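夹爪失步之后,先别急着改算法

Li-hua Kong
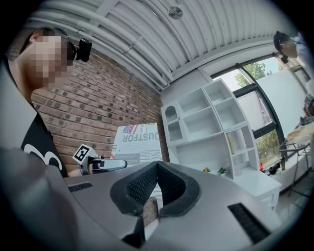
四月那次故障的复盘报告,我读了两遍。结论写的是“时间同步异常,已通过软件补偿解决”。我不同意“解决”二字。

事实部分没有争议。手持夹爪记录的开合量与位姿数据出现时间偏移,2,815条演示轨迹中有441条受影响。偏移量并不固定,随连续工作时间增长。这批数据未经筛查便进入训练,Hosau工位的机械臂随后在指尖尚未到位时提前闭合,夹碎工件,碎片飞出围栏。没有人受伤,但围栏外当时有人。

Junhao Meng主张在后处理中估计偏移并回填。方法本身可行,问题在于它默认偏移是平滑的。我抽查了4条轨迹,其中一条存在明显跳变,线性补偿后误差反而增大。跳变更像是接插件瞬断后时钟重新初始化,属于硬件故障,用滤波处理只会把它藏起来。

更大的漏洞在流程。采集端没有心跳校验,丢帧不报警;训练端只检查文件是否完整,不检查时序是否自洽;执行端的闭合动作没有力阈值联锁。三道关口都放行,事故报告却只修改了中间一道。

我的意见很简单:受影响的轨迹全部剔除,不做回填;夹爪每次上电强制对时,失败则禁止录制;执行端联锁由独立控制器实现,不经过策略网络。Oi-ling Chuang估算返工会耽误进度,这一点我承认。

联锁改造的图纸已提交,尚未批复。

2025-06-30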